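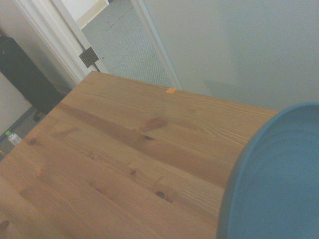

28th December. Wrote most of this up on the bus back, so forgive the state of it.

Caught Océane Boychuk between walking tours. She does two a day in Skiren, even this week, even with the wind coming straight up off the harbour. Toque, big mitts, thermos. I had twenty minutes and she talked for forty.

First question was the street names, becuase that's what everybody writes in about. Why is there a Cloutier Street and a Cloutier Lane and they don't meet?

"They used to meet," she said. "The lane was the bottom half of the street. Then the railway took the middle in the twenties and they just left both ends there. Visitors get off at the wrong end all the time and phone me from the fish plant."

And who was Cloutier? A ferryman, she says, or the ferryman's brother. Depends which parish book you believe. She goes with the ferryman on the morning tour. Afternoons she gives both.

The tour starts at the old customs house and finishes at the Berkard Steps, 95 of them, cut into the rock when the upper town was still mostly sheep. I asked if people complain.

"Going up, yes. So I take them down. Took me a whole summer to work that out. I used to start at the bottom, and by the chapel I'd have half the group sitting on a wall."

The steps are named for the Berkard, a supply ship that wintered here by accident. Stuck in the ice till spring. The crew did the cutting, supposedly for their board. Boychuk likes the story and doesn't entirely trust it.

"There's one letter. One. The captain's writing home about his teeth for three pages and then there's a line about the men being put to work on the stair. That's your evidence."

Moved on to the cannon. Fair enough, every harbour town has a cannon. Skiren's points inland. I'd heard it was turned around as a joke by students. She'd heard that too, from Keegan Sawatzky, who ran the tours before her and apparently had a joke for every stop.

"Keegan told it beautifully. It isn't true. They turned it when they repaved the lot, in June, the year I moved here. The crane could only get in from the one side. I watched them do it from the bakery."

Does she tell people that? "If they ask. Some of them are so happy with the students."

Numbers. She had 1000 people through last season, which she'd been hoping for and missed the year before with 784. Mostly cruise passengers with three hours ashore. More families lately. A lot of cyclists coming off the Skendano trail, starving, wanting to know where lunch is and not much about customs duties.

Where is lunch, then?

"Chowder at the curling club if the flag's out. Otherwise the bakery, and get there before noon. Don't get the date squares, get the cheese buns." She made me write that down.

I asked about the winter tours, whether they're worth the bother. Some days it's two people. One day last week it was Radymyr Kravets, who lives up the hill from her and has done the tour six times, and his cousin from Manitoba. She ran it anyhow.

"You see more in winter. The leaves are off, you can see the line of the old wall behind the school. In July I'm pointing at a hedge and telling them to imagine it."

The wall is the thing she'd like people to come for. Only one stretch standing, low, a bit mossy, on the way to the lookout at 473 feet. The town had a colour brochure done and it isn't in there. The cannon is on the front.

On the lookout itself: go before four at this time of year. Grippers on your boots if there's been rain. The rail on the left is solid, the one on the right she wouldn't lean on. Jalen Doucet at the town office has been told, she says, and told again.

Last thing, I asked what question she gets most.

"Is it always this windy." And? "I say no. Then in the afternoon I say yes."

Her two o'clock was turning up by then, a couple in matching jackets and a man with a very small dog. She asked them whether they'd mind stairs, screwed the lid on the thermos and off they went.

Winter tours leave the customs house at ten and two, cash or card, dogs fine. Tanner Fraser is covering for her the first week back, same times, same route. He does the students version of the cannon.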